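# kellach-notes

Recipe text files for the Kellach cafe, dumped from Raffaele's old laptop. 133 files, plain text, one drink or cake per file. Needs cleanup!!

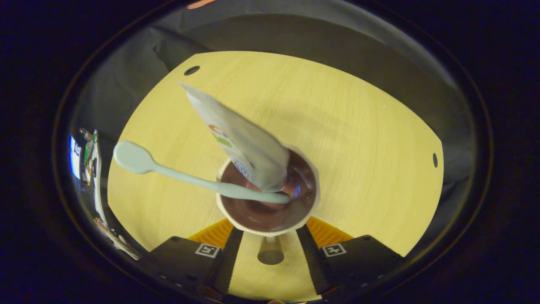

*White cup, dark brown drink, pale round table.*

## Format

- line 1 = name, line 2 = servings
- grams only, no cups. 4 files still in ounces, see `todo.txt`
- `old/` is duplicates, dont edit

## Known problems

Accents broken in the Aromico folder. Three files have no oven temp, ask Cinzia Messina.

Last export January 6, 2019. Fixes go to Raffaele Pace, one recipe per commit pls.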